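Acceptance

The Drallent gripper went on the arm a little after eight in the morning. Rekha Kashyap torqued the flange bolts, plugged in the controller, and waited for the status light to settle. It settled on amber. She wrote "amber" in the log and power-cycled it, and then it settled on green, and she wrote that down as well.

The Foten had come off the night before. It had done 22 days of trials and was in its foam case on the shelf by the door with a tag on the handle that said FINISHED in Vivek's writing. The Foten was a suction tool. On flat goods it was faster than anything Lerngate had tested. On glazed stoneware with a curved well it held, or it held for a while, and the log for that tool had a column headed "held for a while."

The Drallent was a linkage gripper with two parallel fingers. The data sheet gave a maximum force of 40 newtons. Rekha had measured it on the bench in July with her own load cell and did not agree with the data sheet, but the difference was small and in a direction she could live with.

"What are you starting at?" Harish Jaiswal asked. He was Vivek's older brother and ran the budget. He came into the lab when something was about to be signed for.

"Lowest setting that lifts. Then up one step at a time."

"And if it drops one?"

"Then I write that it dropped one."

He looked at the plate. It was pale blue and had been thrown by hand, and the rings from the throwing could still be felt in the middle under the glaze. Ramesh Rastogi had made it. Ramesh had worked at Lerngate for nine years and had written most of the old grasp planner. He had retired to a house with a kiln, and he had sent the test plates in a crate with a note: "Uneven on purpose. Use them." He had been told they would probably be broken. He had written back that he had more clay.

Harish sat down on the stool by the window. Rekha moved the arm to the approach position and opened the wrist camera on the left monitor. The procedure for a rim grasp was on one page. Approach along the rim normal. Close until contact. Hold for two seconds. Read finger position, motor current and camera. Then lift.

The Foten had not needed a rim. It had gone for the middle of the plate every time, and the camera had been there mainly to confirm that there was a plate. For the Drallent the camera did more. The controller, a Joshi unit with old firmware, fitted a curve to the edge of the glaze and placed the fingers on it. If the curve was wrong the fingers closed on air or on the well. Rekha had spent most of the previous week on the curve.

She ran the approach at quarter speed. She paused it at the rim, saved the view from the wrist and attached it to the log entry.
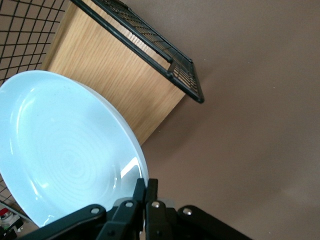
Trial 1, wrist camera. Fingers at the rim, before lift.

"There's a glint on the glaze," Harish said.

"I know about the glint."

"Does the controller?"

"It does now." She pointed to a line in the configuration file, where a threshold had been changed and the change had been initialed. "Last week it thought the glint was the rim. It tried to pick up the reflection."

She released the pause. Motor current rose, leveled and stayed level. The finger position read-out stopped moving. At two seconds the arm went up by the height of a hand and stopped there, and the plate went with it.

Harish stood up. Rekha did not. She was watching the position read-out, which had changed by one count during the lift. One count was within tolerance. She wrote it down.

"So it works," he said.

"It lifted one plate once."

"How many do you need?"

"The protocol says 64."

He sat down again. By noon he had gone back to his office. He returned at three with two cups of tea and put one of them on the wrong side of the yellow line, and she moved it.

The sequence took most of the day. Between trials the arm set the plate down, turned it by a fixed angle and took it again at a new place on the rim. The rim was thicker in some places than in others, and after a while she could tell from the current alone which part of Ramesh's plate the fingers were on. There was a thin stretch where the current came up late. At trial 31 the plate rotated in the grip by a few degrees and stayed there. She marked it as a slip without loss, raised the force by one step, and went on. At trial 50 the controller lost the curve and stopped by itself. The error was number 652. She looked it up. The manual said, "Contact your supplier."

The supplier was Ottó Kelemen. He answered on the second ring.

"652," she said.

"With our gripper or with the Joshi?"

"The Joshi reports it. I think your finger driver sends it."

There was the sound of a keyboard. "It is a timeout," he said. "We send position, they expect it sooner. You can lengthen the wait on their side. Is the plate all right?"

"The plate is on the table."

"I mean did it fall."

"No. It stopped before it closed."

"Good," he said. "Then it is a good error."

She lengthened the wait, restarted at trial 50 and finished a little before seven. The slip at 31 was the only one. She filled in the summary table. Drallent, rim grasp, hand-thrown plate: losses, zero. Cycle time was slower than the Foten by about a third. Harish would read that line first and would want to talk about it. In the remarks field she wrote that the force should stay one step above the starting value and that the firmware on the controller should be updated before anyone repeated the test.

Vivek came in to lock up and found her wrapping the plate in the paper it had been sent in.

"It survived?" he said.

"Yes."

"What do we do with it?"

She checked the protocol. It had a paragraph on the disposal of broken samples and a form for it. It had no paragraph on samples that were whole. She put the plate back in the crate, wrote the trial numbers on a tag, tied the tag to the handle, and sent Ramesh a message asking whether he had anything thinner.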